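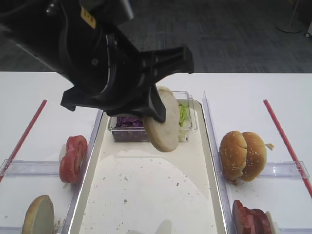
Why do we stand the bread and fillings up on edge and not just stack them flat?

They're much easier to pick up that way, one at a time, without dragging the next slice along with them.

September 2020, Plarano bench, burger layout notes

Okay, so I'm writing this up properly for once, mostly for me and for Prapai, who has the bench after I'm gone and has asked me where everything goes more than once already. (Sorry, Prapai! It was all in my head.)

The tray goes in the middle, the long white one with the clear sides, and it gets a fresh sheet of parchment before anything else happens. I've gone back and forth on the parchment. Bare tray is nicer to look at, but I got tired of chasing crumbs into the corners, and with the paper I can lift the whole lot out and shake it over the bin. There are crumbs on it within a minute anyway. Cut the sheet a bit small, because if it rides up the sides it starts sliding around.

Shredded stuff lives in the clear divided container at the far end of the tray. Purple cabbage on the left, lettuce on the right. I had them the other way around at Wevham and my hands still want to go there, but I'm leaving them like this so the notes and the bench agree. Please don't top up one side from a bag held over the other, I did it once and spent ages picking purple bits out of the green.

Left of the tray, past the clear rail: tomato slices, on edge, next to each other, with the onion tucked in behind. The onion is a pain. Big pieces fall over and small ones hide behind the tomato and then I forget I've got any. I may move it to its own spot. The tomato behaves well as long as the slices are a decent thickness, so I'm cutting them fatter than I'd want in a burger I was going to eat. Uzma says mine look like hockey pucks. She isn't wrong, but hers flop.

Bun halves also go on edge. The cut face of a bottom half is dry enough to handle without making a mess, and the crust gives you a firm rim to hold. What I keep seeing is people pinching too close to the middle, where it's soft, and leaving a dent that doesn't come back. Hold it at the rim and go easy. The whole sesame bun is on the other side, behind the tall clear wall, standing up with its two halves still together. I like having one kept whole over there. It sheds seeds if you so much as look at it, so wipe that bit of table too and not only the tray.

Ham is near the bottom right, also standing, with the thin white slice beside it. The ham is fine, it holds itself up. The thin slice leans on whatever's next to it, so put it in last.

Things I tried this time:

Warming the buns a little first. Bad idea, they went soft and wouldn't stand. Room temperature from now on.

Drying the tomato on a paper towel for 15 minutes. Good! Less of a puddle, and the slices didn't stick together nearly as much. Keeping this.

Tearing the lettuce by hand. Prettier, but it came out of the container in one big clump. Back to shredding it fine, same as the cabbage.

A 4 mm slicing guide for the onion. Haven't made up my mind. It's even, but the rings come apart when you cut them down to size, and then I've got little slivers everywhere. I'll try a thicker one.

Building order, when it's all set out: bottom bun, lettuce, tomato, ham, the white slice, cabbage, onion if you remembered it, top bun. Uzma Baloch wants the cabbage under the ham to stop it falling out the sides, and we had a fairly long discussion about it that I'm not going to copy down here. We'll do a couple her way and a couple mine and look at what's left on the paper afterwards.

Shopping: the Rotgate place has the firmer buns, so go there even though it's farther. Cabbage in the 500 g bag is plenty, the big one just goes limp in the fridge. We're low on parchment (I used the second-to-last roll, there's one left in the drawer under the sink). Han still has my good bread knife and I'd love it back, the one here squashes everything.

Still to sort out: somewhere better for the onion, a lid for the divided container so it can go in the fridge as it is, and whether the clear rail should move 2 cm to the left. My knuckles keep catching it when I reach for the tomato. Prapai, if you shift it, put a bit of tape down where it was so I can find the old spot again.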